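Produktgestaltung II, Skript Teil 4: Ladeschalen für Kleingeräte

4.1 Aufbau
Eine Ladeschale erfüllt zwei Aufgaben: Aufbewahrung und Nachladen der Hörer. Als Übungsobjekt dient ein Etui mit Klappdeckel und Anzeige im Unterteil.

4.2 Kennwerte (Aufgabe Pladier)
Zellkapazität Etui: 300 mAh
Zellkapazität je Hörer: 26 mAh

4.3 Anzeige
Der Ladestand muss bei geöffnetem Deckel ablesbar sein - ohne Entnahme der Hörer.
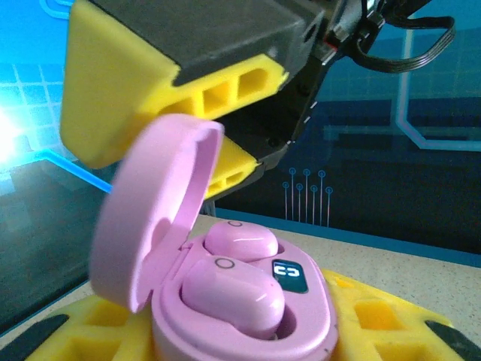 4.4 Oberfläche
Glanz erschwert das Ablesen bei Auflicht. Zu Donnerstag: Deckelwinkel skizzieren, Blickachse eintragen.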